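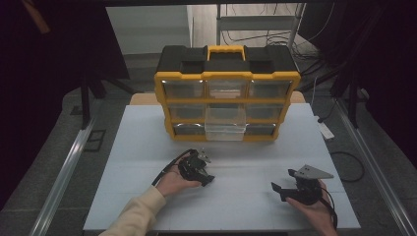
The Case Against the Local Content Rule

Every few years a government decides that too much of what its people buy is made somewhere else, and it writes a rule saying that a certain share of each product has to be made at home. These are usually called local content rules. They are popular with voters, with unions and with the firms that already make parts inside the country. I think they are mostly a mistake, and I think the usual argument against them misses the main reason why.

The usual argument is the one found in the first chapters of any textbook. If a part costs less abroad, buying it abroad leaves money over for other things, and the workers who would have made it at home can do something they are better at. That is correct as far as it goes. It also persuades almost no one who is not already persuaded, and I have some sympathy with the people who shrug at it. Workers who lose a job at a parts plant don't move smoothly into something they are better at. Often they move into something worse, or they stop working. A defense of trade that skips over this deserves the reception it gets.

My objection is narrower. A local content rule is a tax on the firms that use parts, paid to the firms that make them, and there are nearly always more jobs in the using than in the making. The rule protects the small group by charging the large one. It does this without appearing in any budget, so the charge is hard to see and harder to repeal.

Take a firm I know fairly well. Stasitz makes small pumps for dairies and bottling plants. It employs 400 people, most of them in assembly, testing and repair. For years it bought its seals and motor housings from a foreign supplier, Zotesar, and did everything else itself. When the local content rule for industrial equipment came in, Stasitz had to replace the housings with ones made at home or lose access to public contracts and to the buyers who depend on public money. One domestic firm was making housings of the right size. Its price was 14 percent higher and its delivery time was twice as long.

It would be easy to say that 14 percent on one part is not much, and on the finished pump it isn't. But Stasitz sells more than half its pumps abroad, where the buyer has no interest in where the housing was cast. In those markets it competes with firms that still buy from Zotesar. It could not run two separate lines, one with domestic housings for home buyers and one with imported housings for everyone else, without giving up most of the savings of making one pump in volume. So it put the dearer housing into every pump and lost some of its export orders. The second shift in the assembly hall was ended the following December.

Meanwhile the housing maker hired. I don't want to pretend otherwise, and I was glad for the people who got those jobs. The minister visited and spoke about them. The jobs that went from the second shift were put down to weak demand, and in a sense that was right, although the demand was weak because the price had gone up. This is how it goes with most trade protection. The gains turn up in one building, where they can be counted, and the losses are spread through the firm's customers and the customers of those customers.

Supporters of these rules have answers, and some of them are good.

The first is that a country needs to be able to make certain things in case it is cut off from them. I accept this for a short list of goods: some medicines, some military supplies, perhaps certain parts of the power system. The trouble is that the list never stays short. Once security counts as a reason, every producer has a security story. I have read a submission explaining why office shelving is a strategic industry. If a government really wants to be sure of having a product in an emergency, it can pay for a stockpile, or it can pay a domestic firm openly to keep a line running. Both cost money, and the cost goes into the budget, where the public can look at it each year and decide whether it is still worth paying. A content rule has no such moment.

There is also a confusion here between home production and safe supply. Having one supplier at home is still having one supplier. Before the rule, Stasitz could have switched from Zotesar to at least 2 other foreign firms at short notice. Afterward it depended on a single foundry, and when that foundry had a furnace out of service, the pump line stopped. Supply is safer when there are several places to buy from, and a rule that cuts down the number of places is working against its own stated purpose.

The second answer is the infant industry argument, which holds that new producers need shelter while they learn. This is older and more respectable than its critics allow. Costs do fall with experience, and a firm that is never allowed to start will never get the experience. There are countries that sheltered young industries and ended up with strong ones.

Look at what those countries tended to do, though. The help was temporary, or at least conditional. Firms were often expected to export, which meant meeting foreign buyers who could say no. A content rule gives the opposite signal. The protected firm's customer is a domestic manufacturer who cannot go elsewhere, so the firm has little reason to get better at anything. Bhardwaj, a maker of wiring assemblies that has been covered by one content rule or another for 14 years, still says that it needs a little more time. I don't blame its managers. They would be foolish to announce that they no longer need the help.

The third answer is about other countries. They subsidize their producers, the argument goes, so their low prices are not honest prices, and we are entitled to respond. I find this one the hardest. It is true that some foreign prices are held down by public money. It is also true that if a foreign taxpayer wants to pay part of the cost of our pump housings, the pump makers come out ahead. The real worry is that the subsidy will last just long enough to close our own producers and will then be withdrawn. That does happen, but less often than is claimed, and there are already tools for it. Anti-dumping duties can be aimed at a particular good from a particular country after somebody has looked at the evidence. They are slow and they get abused, but they at least require a complaint and a finding. A content rule treats a supplier who cheats and a supplier who is simply good at the work in exactly the same way.

I would add a point about paperwork, which economists tend to leave out because it doesn't fit well on a diagram. To show that a product meets a content rule, someone has to know where every part came from and what share of its value was added at home. For a large company this is a nuisance. For a small one it can decide the matter. Cosolum makes test benches, and each bench has hundreds of bought-in components, many of them worth less than the time it takes to document them. It has 4 people in its office and one of them now spends most of the week collecting origin statements. Some suppliers won't provide them, and others send a form that is plainly guesswork. The owners have considered giving up on public buyers altogether. If they do, the buyers will be left with the larger makers, who can afford a compliance department. I doubt that anyone who voted for the rule meant it as help for large firms against small ones, but it works that way.

What should be done for the people at the parts plants? Something should, and those of us who favor open trade have been too quick to leave this to the last paragraph. Retraining programs have a poor record, partly because they are short and partly because they train people for jobs in other towns. Wage insurance seems to me more promising. Under such a scheme, a worker who takes a lower-paid job after a plant closes gets part of the difference made up for a few years. It costs less than most people assume, it rewards taking a job early, and it doesn't depend on guessing which trades will be in demand. I would also let the help go to anyone who loses a job for any reason, whether or not trade had a hand in it. Proving that imports caused a layoff takes months, and a person laid off because of a new machine has the same rent to pay.

None of this will win an election. A minister can be photographed at a foundry, and it is hard to be photographed next to a wage insurance payment or an export order that was not lost. I understand why the rules get passed. I would only ask that they be passed with an expiry date and with a published estimate of what they cost the firms that buy the parts, updated every year. If the rule for pump housings had carried those two conditions, I think it would have been gone by now. As it is, the review has been put back again, and Stasitz has started looking at sites on the other side of the border.

February 18, 2024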